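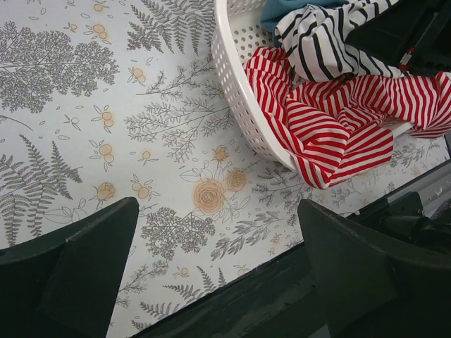

My grandmother ironed dish towels. She ironed pillowcases too, and handkerchiefs, and once, when I was home sick from school and had nothing better to do than watch her, the drawstring of my pajama pants. I bring her up at the start so that you know what sort of family I come from, and how far I have fallen when I tell you that for most of my adult life I lived out of the laundry basket. Clean clothes went in, clean clothes came out one at a time, and the bottom layer stayed there so long that I used to find summer things under it in December.

I want to argue for putting laundry away, and more particularly for hanging it up, and I know that this isn't a popular cause. The fashion among people my age in Sustville is to be relaxed about it. My friend Nele Michiels, whom I love and who has raised two very nice boys, believes that a clean shirt is a clean shirt wherever it is lying, and that the time I spend with hangers would be better spent on the porch. She has told me so from the porch. I have turned her argument over many times, usually while holding a hanger, and I think she is wrong in a way that is interesting enough to write down.

What she has right is that the clothes don't care. A T-shirt that sleeps in a heap will still cover you in the morning. The wrinkles fall out by lunch if you lean against enough things. And there is a sort of person, and my mother was one, who uses a tidy closet as a stick to beat other people with, and if that is where hanging things up leads then I would take the heap. My mother could open a guest's suitcase with her eyes. We all learned to zip ours.

But the heap does cost something, and it took me a long time to notice what. Every morning you dig. You dig for the sweater, and in digging you pull up the trousers, and the trousers bring a sock with them, and the sock goes on the floor, and then you have a floor with a sock on it and it isn't yet seven o'clock. You do this every day, and the digging is never counted as housework by the people who say they don't have time for housework. When I lived alone on Martens Street I wore the same gray cardigan for what must have been 10 days running, and I was not fond of that cardigan. It was simply the one on top.

The change came in July, the year I turned fifty, in a rented house by a lake that I shared with my cousin Griet Baert and her daughter. Griet is not a fussy person. She leaves cupboard doors open and eats standing up. But on the second evening she brought the wash in from the line, tipped it out on the bed, and started in on it while she was telling me a long story about her neighbor's divorce, and by the time the neighbor had gotten the boat and lost the dog, everything was on hangers or in a stack. She hadn't looked down more than a few times. I remember being a little indignant. I had always thought of it as a job, with a beginning and an end and a bad mood in the middle, and there she was doing it the way other people smoke.

So I started copying her. I tip the basket out on the bed, or set it down right there beside the work, and I talk to somebody, or I listen to the radio if there is no one to talk to, and I pick up whatever my hand finds first. I have strong opinions now on nearly every part of this, and as this is my essay you are going to hear them.

The bed is the right place. I have tried the dining table, and the dining table is the wrong height for my back and too close to the newspaper. I have tried the couch, where things slide down behind the cushions. The bed is wide and soft and, most importantly, you want to get into it later, so whatever you have started there you will have to finish. A bed is a deadline. It also ought to have something pleasant on it, and I will defend spending money on this. You look at that sheet the whole time you are sorting. Mine for years was a plain beige that made every pile look like a chore at a hospital, and I would take flowers any day, even the quiet kind, soft gray ferns with a few orange blooms in between. A striped shirt thrown down on flowers looks cheerful, whatever the magazines say about mixing patterns.

The basket should have holes in it, and it should be plain, and it should be one that you can knock over without regret. Anouk Van Acker, who has the house behind mine, was given a handsome wicker one with a linen lining and a lid, and she keeps blankets in it, because the lid makes her feel that she ought to be finished. A basket with a lid is a cupboard, and you will treat it like a cupboard.

Now, hangers. I could go on about hangers until you begged me to stop, and my husband has. We inherited 100 of them when we bought the house, left behind in the upstairs closet by the previous owners, wire ones from a dry cleaner called Olix that closed before I moved to town. They were thin and they tangled, and they left little peaks in the shoulders of everything, so that my husband, Ward Groen, a gentle man with a sloping build, went to work for a whole winter looking as if he had started to sprout. I threw them out in the end, all but a few for the tomato plants. I do not miss them.

People suppose that the good hanger is the wooden one, the heavy sort you get in hotels. I disagree. A heavy hanger makes a heavy closet, and it clunks, and when you drop it on your foot in the dark you remember it. What I like is a plain colored plastic one with a hook that is thick and smooth all the way to the tip, a light blue one for preference, with a rounded end that won't catch on a sweater, and enough of a curve that you can find the rod without looking up. Color matters more than you would think. I can see a blue hanger on a crowded bed, and I can't see a clear one until I have sat on it. Veronika Csizmadia, who taught me to sew, and who could take in a waistband in the time it takes to boil an egg, swore by the padded satin kind, and I grant her those for silk. I own one silk blouse, and it hangs on one of hers.

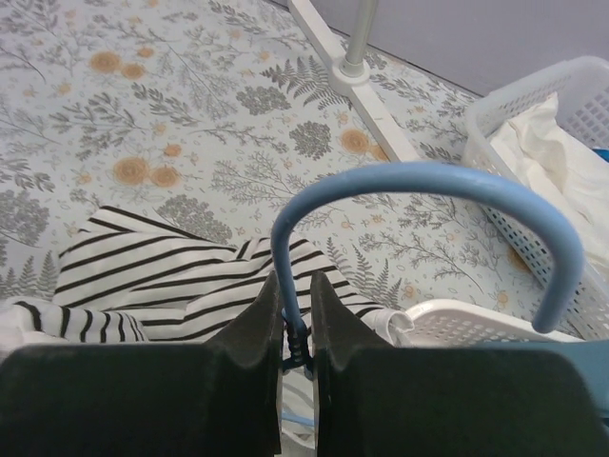 The order of work is where I part company with the experts. The well-known advice is to sort first, all the shirts together and all the trousers together, and only then begin. I have seen it laid out in a book, with drawings. I think this advice was written by someone with a very large bed. If you sort first you have handled every piece once before you have done anything with it at all, and the sight of so many piles is enough to send a person downstairs for coffee. Start with one hanger. Have the hanger in your grip before you have decided what goes on it, neck held firmly and the hook up in the air, with the striped thing lying there on the flowers and the white basket close by. Then you are already a person hanging up laundry, and the rest is just more of the same. I have talked myself out of housework at every other stage, but it is surprisingly hard to put down a hanger you have picked up.

After that I go by reach. Whatever is nearest goes next. Stripes come up beside solids, a nightgown after a dress shirt, and it doesn't matter a bit, as the closet sorts itself out when you walk over with an armful. I carry 8 at a time. More than that and the hooks start to fight one another, and I end up with half of them on the carpet and language that my grandmother would have ironed flat.

Nele says, when I get to this point, that I have made a philosophy out of a closet, and she is quite possibly right. She also says that Ward could do it, and he does, every other week, and he does it badly, with the top button undone so that the collars fall sideways. I used to go in after him and fix them. I've stopped doing that. A shirt that is hanging a bit crooked is still a shirt you can find, and a husband who has been corrected a 1000 times is a husband who leaves the basket at the foot of the stairs and calls it helping.

I suppose what I'm really defending is the quarter of an hour. It isn't long. We have a machine that washes and a machine that dries, and I am grateful for both of them every week of my life, having seen my grandmother's hands. But by the time the clothes reach the bed there is hardly anything left of the work that used to take up a whole day, just this one small stretch at the end, when everything passes through your fingers. You learn that the elbow of the green sweater is going. You find the button before it drops. You notice that the red-striped shirt, the one your daughter left behind when she moved to Tustedano for work, has been washed again although nobody wore it, because it had slipped in with the towels, and you put it on a hanger anyway and give it its place on the rod between yours and his.

Nele is coming for supper tonight, and there is a full basket upstairs. I mean to tip it out before she gets here and leave the bedroom door open.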